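Intro Automation, notes from site visit (Drurnby open day)
Aug group went August 4, 2024. If you missed it, read these before section 3 of the reader.

Where: Imov demo hall, Drurnby. One arm, one table, drink bottles. 74 people signed in so it was crowded, most of you saw it from the back. Control software is Clollix (same one we use in lab, newer version).

Task = pick up a bottle lying on its side. Sounds easy. Why its not:
- round body, rolls if you nudge it
- label is opaque, the ends are clear plastic. Clear parts are hard for a camera, background shows thru
- shiny spots on the ridges move when the arm moves
- grip point is different for each bottle shape 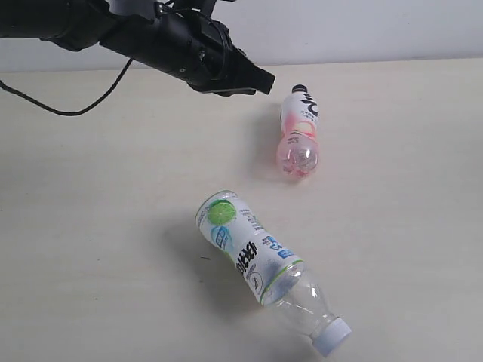

Arm over the table, gripper closed, 2 bottles with different caps and labels.

Note the spacing. Bottles not touching = easy case. Ask yourselves what changes if they touch (homework, see below).

Also the cable. Someone asked at the demo and it's a fair question. Loose cable has to have enough slack for the full reach but not drag across the parts. Exam topic last November, half of you will remember.

Two views to keep separate:
fixed view - sees whole table, good for choosing WHICH bottle. Arm can block it.
wrist view - moves with the gripper, good for the last few inches. Sees its own fingers all the time, loses the rest of the table.

Most of the talk was on the wrist view. With the fingers closed you get the tips right in the middle, so you can read off where the tool is compared to the bottle. Angle matters more then people think: fingers should close across the body, not along it.

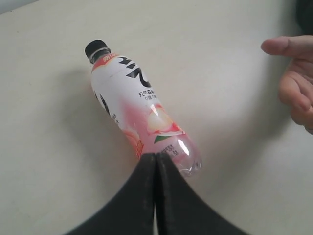

Hands near the arm: risk assessment comes first, then speed and force limits, then a stop button in reach. Same order as our lab sheet. Learn the order pls.

MacDonald chapter on grasping covers the math, skip the last 10 pages, we wont use them.

Homework (short):
1. Sketch a grip for a bottle on its side, mark the finger contacts.
2. Same but bottles touching. What do you move first?
3. Which view do you trust when they disagree, and at what distence?

Bring on paper, no email.

Contact: course office | Copyright 2024 | Back to top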